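Shared Study Space in the Branch Libraries
Speaker notes, regional staff meeting, Brurnlow Public Library System
Monday, September 23, 2019

Slide 1. Title

Welcome the branch managers and the staff of the Heffernan branch, who are hosting. Mention the parking validation before starting. The talk covers the first season of the revised study space policy and the changes the system proposes to make to it. Questions may be taken at any point until Slide 6, after which please hold them for the end.

Slide 2. Tables and power 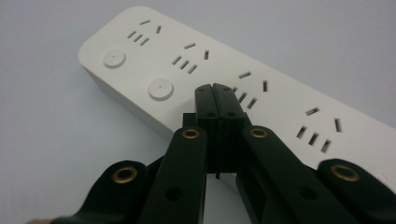
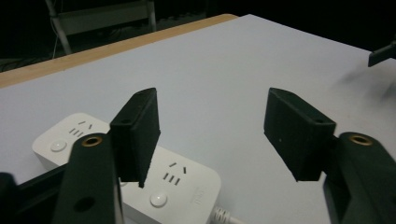
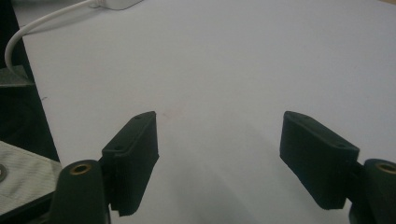

Forough Bakhtiari wrote to the system office in June that patrons choose a seat by the nearest outlet, then by the light, and only after that by how quiet the room is, and that the policy as drafted had these in the opposite order.

Read that remark aloud. The policy was written around noise levels. The draft devoted two pages to noise and a single paragraph to power, and the comments received from patrons followed the reverse pattern. The system office accepts the point. Noise still matters, and the quiet zones will remain where they are, but a patron who has come to finish a job application on an aging laptop will sit in the loudest corner of the building if the only open outlet is there.

Pause here for comments from branches that have moved furniture on their own initiative. Heffernan has done so and should be invited to speak first.

Slide 3. How the rooms are being used

The system recorded 576 study room bookings across the branches during the review period. Bookings made at the desk and bookings made by telephone are included. Walk-in use of a room that happened to be open is not, and managers should bear this in mind when comparing branches. A branch with relaxed habits at the desk will look quieter on paper than it is.

Points to make, in any order:

Afternoon demand is heavier than the policy expected. Evening demand is lighter, except at Heffernan during the community college term.

The largest group of users is adults working alone. The rooms were planned for small groups and are furnished accordingly, with a large table and no place to hang a coat.

Tutors make up a steady share of weekday bookings. Most are courteous and prompt. The question of whether paid tutoring is a permitted use of a public room comes up at every meeting, and it will come up again today. The answer has not changed: it is permitted, on the same terms as any other booking, and a tutor may not post a sign or leave cards on the table.

Bookings that are never claimed remain a nuisance. A room held for a patron who does not arrive is a room refused to someone else. See Slide 5.

Slide 4. The open study areas

Move to the open floor. Remind the audience that most patrons never book a room at all.

The policy asks each branch to keep one open area for quiet work and one for conversation. Where a branch has a single reading room, it may divide the day instead of the floor. Two branches have tried this and report that patrons accept it well once the hours are posted at the entrance as well as inside the room. A sign seen only after the patron has unpacked is a poor sign.

On seating: the system will not buy more lounge chairs this year. They are comfortable and much liked, but they are hard to clean and they tend to drift. Branches with worn upholstery should report it on the spring furniture form and not on the general repair form, where it will be read as a low priority and stay there.

On tables: please resist the wish to push tables together for group work and leave them that way. The aisle between tables must stay wide enough for a wheelchair or a stroller at all hours, including the last hour before closing, when staff are busy elsewhere. A morning check and an afternoon check are both required. The afternoon check is the one most often missed.

On cords: no cord may cross an aisle, whether or not it is taped down. Patrons may bring their own chargers. They may not bring extension cords from home, and staff should say so politely and offer a seat closer to the wall. Power strips supplied by the branch may not be plugged into one another. A strip with a cracked case or a loose outlet is to be removed from the floor the same day and reported, even if it still works. Maintenance would much prefer to receive a good strip by mistake.

If asked about installing floor outlets: the cost at older branches is high and the work requires closing the room. Two sites are under study. Do not name them.

Slide 5. Proposed changes

State clearly that these are proposals. They go before the board later in the fall and nothing on this slide is in force today.

First, the hold time. A booked room is now held for 25 minutes. The proposal is to shorten the hold to 18 minutes. Some of you will find the number odd. It came out of a compromise between branches that wanted 15 and branches near bus lines that wanted 20, and it has stayed in the draft through several rounds of comment. If managers wish to argue for a rounder figure, this is the time to do so.

Second, the weekly limit. A patron may now book a room as often as one is free. The proposal is a limit of 3 advance bookings a week for each card, with no limit on same-day use. The limit should not fall hard on anyone in the slower branches. At Heffernan it will be felt, and the staff there have asked for wording they can use at the desk. A draft is in the folder.

Third, the booking software. The present system, Studetti, does not send reminders. A newer package, Ronutell, has been shown to the system office, and the office has asked for a written quotation. There is no decision and no date. Branches should go on entering bookings in Studetti as they do now, in full, with the patron's card number and not only a first name. Entries such as "Dave, 2 pm" cannot be used for any purpose.

Fourth, food. The policy currently permits covered drinks and is silent on food. Silence has been read generously. The proposal permits small, dry snacks in the conversation area and in booked rooms and prohibits hot meals everywhere in the building outside the staff room. Expect discussion. Allow ten minutes and then move on, even if matters are not settled.

Slide 6. Enforcement and tone

Please hold questions from this slide forward.

The policy gives staff the authority to ask a patron to move, to lower their voice, or to give up a room at the end of a booking. It is to be used sparingly and early. A short reminder given when the noise begins is easier on all parties than a warning given after half an hour of complaints from the next table.

Staff should speak to the behavior and leave the person out of it. "This area is kept quiet until five" is a sentence any employee can say to any patron. Written warnings are reserved for managers. A patron who disputes a warning may write to the system office, and the address is printed on the back of the warning slip — please check that your branch has the current slips, because the older ones carry the Mill Street address and mail sent there takes weeks to reach us.

Unattended belongings: the policy allows a patron to leave a seat for a short break. It does not allow a backpack to hold a seat through lunch. Staff may move belongings to the desk when the area is full and other patrons are waiting. Two employees should be present when this is done, and a note should be left on the table.

Minors: the existing rules on unattended children apply in study areas without change. Do not open a discussion of them here.

Slide 7. What the system office needs from branches

A floor sketch of each open study area, by hand if necessary, with wall outlets marked. Several branches sent excellent sketches in June. Those branches need only confirm that nothing has moved.

The name of one employee per branch who will answer questions about study space. This need not be the manager.

Comments on the hold time and the food rule, in writing, from any employee who wishes to send them. Comments may be brief. They will be read by the board in the form received, so please sign them.

Slide 8. Questions

Return to Slide 5 on the screen during questions, as most will concern it. If the subject of Sunday hours is raised, refer it to the afternoon session. If the subject of the Heffernan elevator is raised, the part has been ordered.

Collect the sign-in sheet from the table by the door before the room is reset for lunch.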